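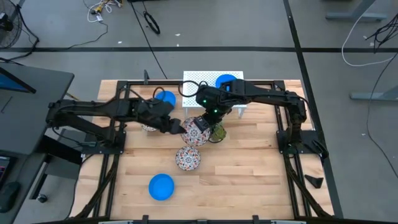 Chapter 4: Setting a Price When You've Never Sold Anything

11 min read
Last updated March 7, 2021

When I opened my first shop I priced everything by gut. I'd hold a scarf up, squint at it, think "would I pay twenty for this?" and write the tag. I did that for an entire winter (the shop was called Stanitz, after the street it was on, and it was about as wide as a hallway) and I was busy, I was tired, and I was sure I was making money. Then my accountant, Lucinda Kowalczyk, sat me down with a pencil and showed me that I'd sold $3905 worth of goods in September and kept $200 of it. Before paying myself!

So this is the chapter I wish I'd had back then. We're going to talk about price, and we're going to go slowly, and there will be arithmetic, but it's the kind you can do on the back of a receipt.

Let's start with a word you'll see on almost every page from now on: margin. Your margin is what's left of the selling price after you've paid for the thing you sold. If I buy a teapot for $15 and sell it for $27, my margin is $12. People mix this up with markup all the time, and I did too for longer than I'd like to admit. Markup takes that same $12 and compares it to what I paid, so it comes out at 80 percent. Margin as a percentage compares it to what I charged, and 12 out of 27 is a bit over 44 percent. Same teapot, same money, two very different-sounding numbers. When a supplier tells you cheerfully that you'll "make 80 percent" on a line, ask which one they mean.

Now, the teapot didn't walk into my shop. It came by truck, somebody wrapped it, and one in every box had a chipped spout. Those costs belong to the teapot too, and we'll call the whole bundle the landed cost. I used to leave freight out because the bill came separately, in a different envelope, and it felt like a different problem. Please put it in. If a box of ten costs you $150 and the freight is $30, each teapot has really cost you $18, and your $12 margin just became $9. If one of the ten is broken and you can't get your money back, you're spreading $180 over nine teapots, and now you're at $20 each.

Then there's rent, and the lights, and the card reader, and you. We call these overhead, and they don't care how many teapots you sell. Say your overhead is $3000 a month. With $7 left on each teapot, you'd need to sell 429 teapots just to break even, and I don't know any town that wants that many teapots. That's a very useful thing to find out on paper, before you sign a lease.

You'll follow two businesses through this chapter. Esiveo sells kitchenware from one small storefront and has high rent and low freight. Trurau sells garden tools by mail, with almost no rent and shipping bills that would make you cry. They'll both price the same watering can, and they'll come up with different answers, and I'll argue that both of them are right.

Before you go on to section 4.1, pick one thing you own and could imagine selling. Write down what you'd charge for it, quickly, without working anything out. Keep the piece of paper. We'll come back to it at the end of the chapter, once you've added in the freight and the rent.

14 comments · 62 shares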